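3. The open day at Dralitz

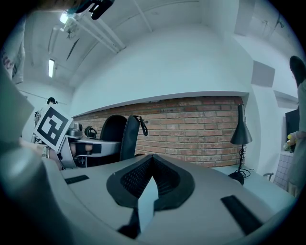 Figure 1. View from the hand-held gripper during the open day, with a marker panel to the left of the desk and the brick wall behind.

I'll admit I went into our open day thinking mostly about the schedule. We had Dustulero (our hand-held gripper setup) ready to go in the Dralitz building, visitors coming through in groups of 10, and a plan that gave each group 20 minutes with the tool. That plan lasted for maybe two groups! People wanted to hold the gripper, walk it over to things, ask what the fingertips were made of, and then hand it to a friend and start all over again. The part I found most useful for this paper was how differently they moved through the room. Our own lab recordings at Renach are all made against plain walls, and here we had brickwork, a white column, a desk lamp with its cable looped around the stem, and people standing wherever they liked. You can get a fair idea from Figure 1, where one person is mostly hidden behind the marker panel and another is over at the far right by some flowers.

We kept every recording from the day, including the very short ones, and ended up with over 2,110 clips. I had expected to throw out a lot of them. In the first pass we only dropped the ones where the tool was still lying on a table (mostly my fault, I kept starting the recorder too early). The rest went through the same Barbu pipeline we describe in Section 2, with no settings changed.

We also let 6 visitors come back in April for a second, quieter session, and I'm so glad we did. They moved more slowly, they talked less, and a couple of them told me they'd found the first visit a bit rushed. I treat the two sets separately in everything that follows, and the comparison between them is in Section 4.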